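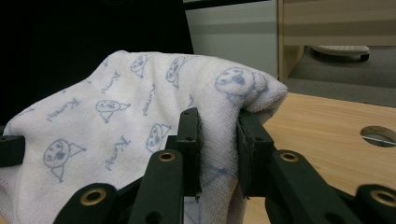
Where do you start with an episode recap?

Start with the show title, season and episode number, then one sentence on the main plot.

Say you're recapping episode 8 of Breltitz, the one set in 1951. Watch it once without notes. Watch it again and write down each scene change - times help. Keep the past and present storylines in separate paragraphs.
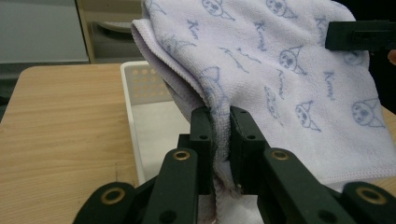 Towel with cat faces and script

Stop at 187 words if the recap is for a list page. Save your opinion of the ending for the last paragraph.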